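Brokum Open Day

The Brokum Open Day is a public demonstration of robot arms held once a year in Utelville, usually in January but moved to August 2026 for its most recent edition. It grew out of a small evening gathering started by Ulises Ulloa, a retired machinist with a great fondness for anything that has joints, and it has kept a good deal of that neighborly feeling ever since.

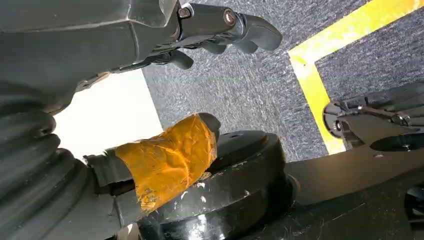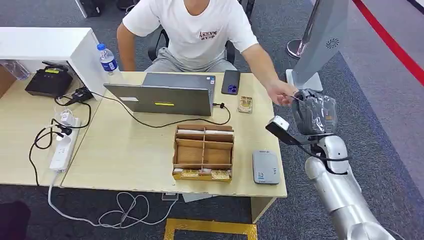
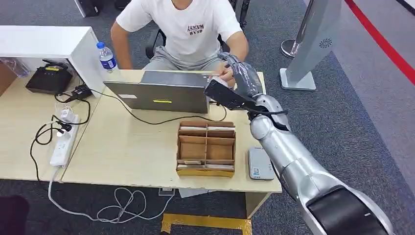
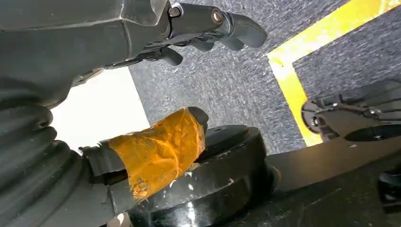 Desk demonstration at the Brokum Open Day. Second and third pictures: the arm beside a seated participant. First and last: the grippers at close range.

Format

The best-loved part of the day is the desk demonstration, in which a person sits down at an ordinary office desk and shares it with a robot arm (cables, laptop and all!). Yellow tape on the carpet marks out the floor near the desk. Each sitting lasts 3 minutes, although Pascual Palma, who has run the demonstration for years, is known to let a curious guest stay a little longer.

Attendance

The first open day drew 100 visitors, and later ones have welcomed as many as 500, a fair number of them coming over from Pindton by bus. Admission is free. The Henríquez bakery, 2 doors down, stays open late for the occasion and sells out of sweet rolls most years.

See also: Utelville; Pindton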